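I Spent a Spring Chasing a Best Buy Badge

My kettle has a sticker on it. Small, gold, slightly peeling at one corner, and it tells me that the kettle won something. I bought it two years ago in a hurry, and I remember standing in the aisle thinking, well, it won something, and putting it in the cart. I never asked who gave out the prize. I never asked how many other kettles were in the running.

So this spring I decided to do the asking. I went through my house, room by room, and wrote down every product that carried an award, a seal, a badge or a ribbon. There were 53 of them. Shampoo! Dishwasher tablets! A bag of cat litter with two separate medals on it, and I don't even own the cat anymore (he moved in with my sister and is very happy, thank you).

Then I tried to trace each one back to where it came from, which ate up most of my evenings and a fair bit of my good humor.

The easy ones

A few were simple. My washing machine's badge had a year on it, the name of the people who did the testing, and a web address that still worked. I could read how they washed the loads, what stains they used, how long they ran the thing for. I could see which machines came second and third, and I could see that mine had been marked down for noise, which I could have told them myself from the next room.

My mattress was the same. Clear test, clear date, and a note saying the company had paid a fee to use the logo after the result came in. I was a bit thrown by that until I asked around. Paying to print a badge on your box is pretty common, even when the test behind it is perfectly fair. The testers buy the product at a store like you or me, score it, publish the score, and then the maker can pay for a license if it wants to brag. If it doesn't pay, the score stays up anyway. I can live with that.

The ones that took all evening

Then we get to the hand cream. It had a seal reading "Voted Number One" and nothing else. Voted by whom? I wrote to the company, a little outfit called Truvstead, and got a very polite reply four days later. The vote was a survey of people who had been sent the cream for free. The number of people was 119. They were asked if they liked it, and they were given no other cream to compare it to.

Now, I like the cream! I'm wearing it as I type. But "number one" out of one is a funny sort of race.

The frying pan was stranger. Its ribbon came from a program with a lovely website, lots of photos of people holding glass trophies, and an entry form. I filled in the form as far as I could without handing over a card number, and got to the page with the prices. It cost $655 to enter one product in one category. You could add a second category for $156. There were a lot of categories, and as far as I could work out, most had a winner, a gold winner and a platinum winner. I went looking for a list of the entries that didn't get anything and couldn't find one.

I don't think that makes it a bad pan. I've had eggs slide off it beautifully. But I had paid a few dollars more for it than for the plain one beside it, and the ribbon was the whole reason – I'd like those few dollars back.

A day out in Devville

By now I was pretty deep into this, so when I saw that a home products show in Devville was handing out awards on Friday, May 24, 2024, I took the day off and drove over. Tickets were cheap and the parking was not.

It was a good day, I have to say. I ate a waffle the size of a hubcap. I sat in on the judging talk, where a panel explained how they scored vacuum cleaners, and they had far more to say about hair on rugs than I ever expected to enjoy. They read out the scores that were too low to win, too, and the room went very quiet for the vacuum at the bottom.

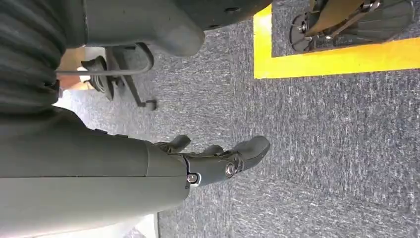
A robotic hand, fingers slightly curled, over the carpet.

What I do now

I've picked up some habits since then. I look for a year first. My toaster's badge turned out to be from before the toaster was redesigned, so the award belonged to a different toaster with the same name. The maker, Gernside, took the badge off its site the week after I wrote to ask, though it's still on the box at my local store.

Next I look for a name I can search. If the seal only says "Best Choice" or "Parents' Favorite" with a nice leaf around it, I treat it like the leaf, as decoration. And if there is a name, I see whether I can find a loser. A list with fourth and fifth place on it, with reasons, gets my trust a lot faster than a page full of trophies.

It takes me maybe two minutes on my phone, standing there with the cart half blocking the aisle. People do sigh at me. I don't bother for dish soap, but I do it for anything that plugs in or costs more than dinner.

As for the kettle, I did track that one down in the end. The award was real, the test was decent, and there were plenty of other kettles in it. Mine won for design. It was next to last for pouring, and if you'd seen my countertop this morning you wouldn't argue.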